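Help us teach a robot to tidy up - paid demonstrators wanted at Wivum
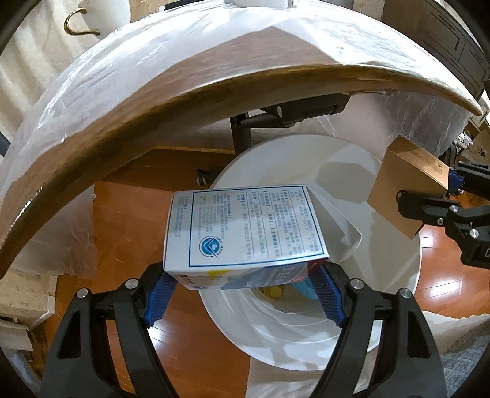
A medicine carton and a brown cardboard box, each in its own gripper, over the white bin.

We are looking for patient, friendly people to join our demonstration team in Keogh, starting in February. You don't need a technical background, and you certainly don't need to know how to program. What we would love is someone who handles everyday things with care and doesn't mind doing the same small job many times over, a little differently each time.

The work goes like this. You hold a gripper in each hand and use them to pick up boxes, cartons and other household things, then put them where the task card says they go. Each go is recorded, and the recordings become the examples our learning system, Trumano, studies. We have 900 good ones so far and are hoping to reach 2000 by the end of spring, so there is plenty to do! Slips and dropped boxes are fine - just mark the take and start again.

Shifts are three hours long with a proper break in the middle (there is coffee, and usually something baked). We have morning and afternoon slots, and a Saturday group for those of you who study or work during the week. Training is paid at the same rate as regular shifts. You should be comfortable standing, bending and using both hands, and please tell us if a chair or a shorter shift would suit you better.

To apply, write a few lines about yourself to Leena Rautiainen at the Wivum office, Pedstead Building, room 3407, and mention which hours you prefer. Sirkka Pesonen runs the training sessions and is happy to answer questions on extension 2092.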